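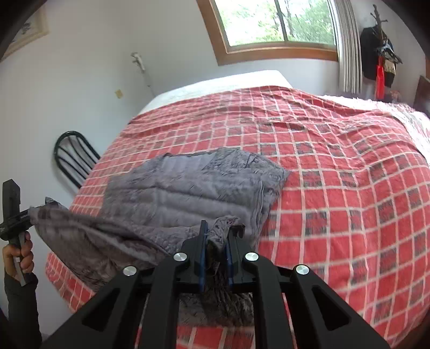

How often does a throw blanket need to be folded?
Every time the bed is made, and again after anyone has sat on it, which in most households comes to the same thing.

Home | Bedding Guides | Care & Washing | Spare Parts | Contact

Flirell Throw Blanket - Owner's Guide
Section 5: Laying Out, Folding and Putting Away

Thank you for getting this far. Most owners stop at the washing label. This section covers the gray throw as it is used on top of a made bed, and it assumes the bed is, in fact, made. If it is not, go back to Section 4 and return when you are feeling stronger.

5.1 Before You Start

Clear the bed. Books, chargers, cats and laundry should go somewhere else, ideally not the chair, although we all know it will be the chair.

Smooth the bedspread underneath with a flat hand, working from the pillow end down. Any lump you leave there will come through both layers and look exactly like something you are hiding.

CAUTION: Remove rings and watches with sharp edges. The pile on the Flirell will snag, and it does not forgive.

5.2 Laying the Throw Out Flat

1. Put the throw on the near half of the bed, fuzzy side up.

2. Find a corner. There are four, and they are the same, so please do not spend time choosing.

3. Take the corner between finger and thumb, lift it, and pull it toward you until the fabric behind it stops rippling.

4. Do the same with the next corner along. Two people may take one corner each. Agree in advance who is pulling and who is holding, or you will have a tug-of-war and a throw on the floor.

5. Let go gently. A throw that is dropped from a height lands in a heap, and you will be back at step 1.

NOTE: The stitched channels are your guide. When they run straight, the throw is straight. If they wander off toward the window, so has the throw.

If your bedspread has a check or grid pattern, so much the better. Line the edge of the throw up with one of the pale lines and follow it across. Theda Engelhardt, who wrote the first edition of this guide, did all her testing on a plain cream cover and later described the experience as "like parking in snow."

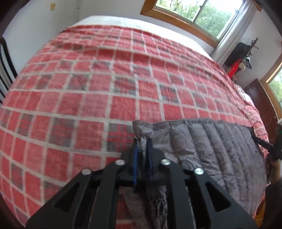 Fig. 5-1. Gray quilted comforter on a checked blanket, one corner lifted.

5.3 Folding to a Rectangle

1. Lift both near corners together and carry them to the far corners. Do not fling.

2. Press the fold down with your forearm. Hands leave dents.

3. Turn the left edge over to meet the right edge. If the edges miss each other by a finger's width, leave it. If they miss by a whole hand, open it up and try again.

4. Run a palm along the rolled border to flatten it. It will roll back up. Do it anyway.

You should now have a rough rectangle. We use the word "rough" on purpose. Gudrun Petersen in our Custmont office can get a perfect one, and we have asked her to stop showing people.

CAUTION: Do not iron the fold to make it behave. The pile will melt flat and stay shiny, and the Brasside warranty has a whole paragraph about you.

5.4 Two Throws on One Bed

Owners of the white throw as well as the gray often ask which goes on top. Put the one that sheds on the bottom. If both shed, put them on different beds and buy a lint roller.

A throw bunched along the side of the bed is not considered stored, however carefully it was bunched.

5.5 Putting Away for Summer

1. Check that the throw is fully dry, including inside the channels, where damp likes to sit.

2. Fold as in 5.3, then fold once more.

3. Place in the cotton bag, part no. 152. The plastic bag it came in was for the truck.

4. Store on a shelf, with nothing heavy on top. Suitcases count as heavy even when they are empty - they never stay empty.

Most owners pack the throw away in April, and then have a cold week. Keep the bag where you can reach it.

5.6 If Something Goes Wrong

Throw slides off at night: tuck the foot end under the mattress, or speak to the person on the other side.

Corners will not meet: the throw has been stretched on a clothesline. Wash, dry flat, and see Section 3.

Channels have come unstitched: stop folding and write to Hongjun Xiong at the repair desk. Include the number 230 from the side label, and please do not trim the loose threads first.

We use cookies to remember your preferences. Accept | Manage settings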